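Search posts Search

Thread on sorting out the snack cupboard at work. A few people asked how we do it after I moaned about the state of ours in February, so I'll put it all in one place.

1/ Background. We're on the second floor of the Handley building. There's one kitchen, shared with the Mekent office across the landing, and one tall cupboard for anything that isn't tea or coffee. The cupboard had become a place where packets went to go stale.

2/ The rule used to be that whoever did the order put it away. In practice the new bags went in front and the old ones got pushed to the back. When I emptied the lot onto the table I found crackers from two Christmases ago.

3/ First job was to take everything out and wipe the shelves down. Warm water and a drop of washing-up liquid did it, apart from one patch of dried honey which needed a knife.

4/ Then dates. I read every date and wrote it on the front in marker, month only. On shiny wrappers the ordinary felt tip rubs off on your fingers, so use a permanent one and give it a minute before you stack anything.

5/ Anything past its best went in one pile, anything due in the next month in another. The second pile went in a bowl by the kettle with a note saying help yourself. It had gone by 4pm.

6/ We order from Vonier, mixed boxes. The last invoice came to £516, which covers both offices for the quarter. I had assumed it was less. Worth looking at yours if you've never been the one who pays it.

7/ What I've changed on the order: fewer biscuits, more small bags. People leave big packets open and they go soft. A small bag gets finished or taken back to a desk, and either way it's out of the cupboard.

8/ Storage. I tried baskets first and didn't get on with them – bags slide about and you can't tell what's underneath. I've gone over to shallow trays with the bags stood on end, sealed edge to the side. You can flick through them like records.

9/ The trays were from the Joseph shop by the station. They're 20 cm deep, and our shelves are a bit more than that, so there's a gap at the back. I've put the spare kitchen roll in it to stop anything falling down behind.

10/ Labels. One per tray, in plain words: nuts, crisps, sweet, other. I did start with a longer list and it lasted a week. "Other" does most of the work.

11/ Nuts get the top shelf and their own tray. We've got a colleague with an allergy, and it's much easier to keep one shelf apart than to check every packet. The scoop and the bowls stay off that shelf as well.

12/ Packets with a clear window are the easiest to deal with, as you can check what's in them without opening anything. The green ones are like that, with a see-through bit on one side and something brownish inside. They go in the second tray down.
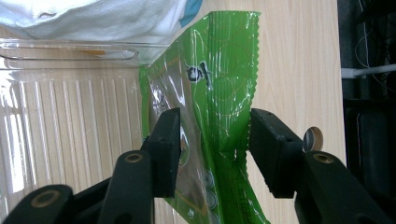 13/ Topping up. I do it first thing, before 9, when the kitchen's quiet. New bags at the back, old ones pulled forward. It takes less time than the kettle does.

14/ Still to sort: the drawer with the sauce sachets. I haven't got the strength for it this month.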